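Sovthorpe Container Garden Records

README for version 2 of the data files
Compiled by Nives Santoro
Last updated 3 March 2022

These files hold planting, watering and harvest records for vegetables and herbs grown in pots, window boxes and rail planters in Sovthorpe and Pretholm. There are 332 container records and up to 1000 harvest entries per season. 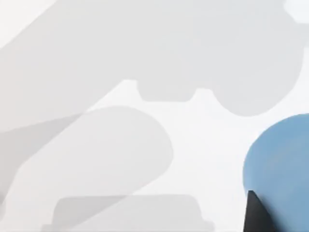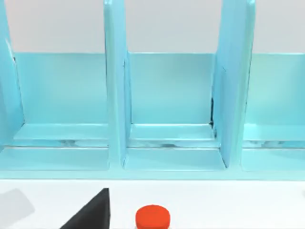
Each container has one row in containers.csv, and that row stays the same for the life of the container. If a pot is emptied and replanted, it keeps its number and gets a new line in plantings.csv. The location field says where the container sits: ground, step, rail, sill or shelf. Use shelf for anything standing in an open compartment with upright dividers between it and the next one, like the compartments in the turquoise unit in the second picture. A plain board on brackets with no dividers is entered as sill. Growers in Pretholm used the two words the other way round in the first season, and I have corrected those rows by hand.

Files

containers.csv: container number, grower code, town, location, volume in liters, drainage holes (yes or no), hours of direct sun in June.

plantings.csv: container number, crop, variety, seed or transplant, date planted, date removed, reason removed.

water.csv: container number, date, amount in milliliters. Many growers skipped this one. A missing row means no record was made. It does not mean the pot went without water.

harvest.csv: container number, date, crop, weight in grams, notes.

Shade codes

0 is full sun for the whole growing day. 1 is shade in the morning only. 2 is shade in the afternoon only. 3 is shade for most of the day. Growers judged this themselves, usually in June, and did not go back and check when the sun got lower. Fall lettuce and spinach rows should be read with that in mind.

Weights

Harvests were weighed on kitchen scales. Anything under 2 grams was entered as 2. Herbs were weighed with stems on. Tomatoes and peppers were weighed whole, and fruit lost to splitting or slugs was left out of the weight and mentioned in the notes if the grower remembered. Basil was often picked a few leaves at a time for cooking, so the basil totals are low.

Known problems

Brindwood potting mix was changed partway through the second season. Containers filled before the change have mix = old and the rest have mix = new. The mix field is blank for 200 plantings where the grower could not say.

Mint and lemon balm that came back from the roots in spring are listed with the original planting date. Do not use those rows to work out days to first harvest.

Radish varieties were mixed up in one shared seed order. They are all entered as "radish, mixed."

Frost dates are not included. The last entries in most years are from November, when growers brought in what was left of the parsley and chard.

Use

You may copy and change the files for any purpose. Please keep this README with them. Corrections go to Nives Santoro, with the container number and the date of the row that is wrong.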